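Lalari Translations: progress report to the Fondard Trust
25th September

Dear Shirley,

It has been a busy and rather lovely stretch since I last wrote to you in May, and I'm very glad to say that the copyediting of the Langlois letters is now well past the halfway point. Volumes 2 and 3 have both gone through their first full read, and the queries have gone back to our translator, who has been wonderfully patient with me (there were a great many semicolons to talk over).

The index has grown more than any of us planned. It stands at 3772 entries, and I would dearly like to trim it before the typesetters at Zernton see it - the family names alone take up pages, and several cousins turn up under two spellings.

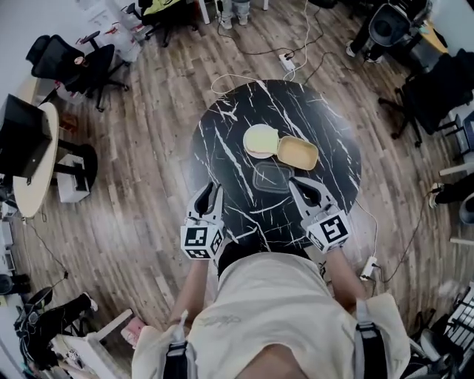 Bowl and containers on the black table.

On money, we are within the budget you so kindly approved. The one change is that I'd like to move 100 dollars from postage to proof printing, if the Trust is happy with that, as I still catch far more on paper than I do on a screen.

Next up is the introduction, which came in long and very charming, and which I'm hoping to shorten without losing the story of the ferry. I'll send you the sample chapter as soon as the notes are settled.

With warm thanks, as ever,
Bastien Gautier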